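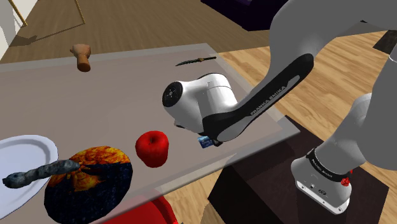 Eighteen drops and a green tick

2019-08-21

I've been running Rovier's pick-and-place policy in simulation since March, and I've stopped believing its success figure. The log says 100 per cent over 220 trials. I replayed 40 of them by eye and found 18 where the object was let go early.

The fault is dull. The checker asks whether the fingers closed and whether the arm reached its goal pose. It never asks where the object is. So the arm can sail over to the target with nothing in its grip and collect full marks.

The apple is forgiving, being fat and round. The card is the one I'd worry about. It's thin, the fingers meet it at an angle, and the contact model has its own ideas about friction.

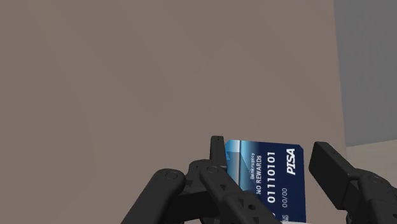

Marwat wrote back that a drop in simulation hurts no one, and that the real arm has a force limit anyway. Fine - but the force limit won't notice a missing card either, and the same checker is due to go on the hardware.

I've added a test on object height at the end of each run. The first rerun is still going, and I'm not quoting any percentages until I've watched it.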